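We use cookies to remember your basket. By staying on this site you accept them.

Last updated: 31 March 2021

Cistier Table Care - Your Questions, Answered Again

Why does my white tabletop look gray in places?
Most of the time it's a shadow. Move the lamp, or yourself, and look again before you write to us. If the gray stays put, it's a film of old cleaner, and you wipe that off with warm water and a plain cloth.

Which cloth should I use?
A soft one. Any color. We get a surprising amount of mail about color. Wash it without fabric softener, which leaves the same film you were trying to get rid of. 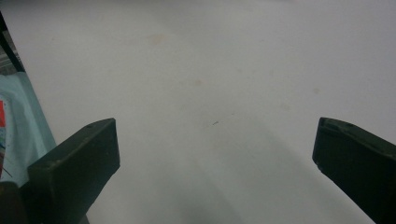 Wring it out well before you start. A dripping cloth just moves the dirt to the far side of the table, where your guests sit. Go end to end in straight lines, then dry with a second cloth.

Can I use the scrubbing side of a sponge?
You can. You'll then be the owner of a table with a matte patch, and we'll be sorry to hear it.

How much Hestadis cleaner do I need?
2 capfuls to a bucket. The bottle holds 1,000 ml and should outlast your interest in cleaning.

Is a hot pan okay?
Use a trivet. Rhun Kneath in our workshop tested one top without - it's now a shelf in his garage.

Do you sell replacement tops?
Yes, from June, in the Hornunau size only.

Contact | © Cistier | Back to top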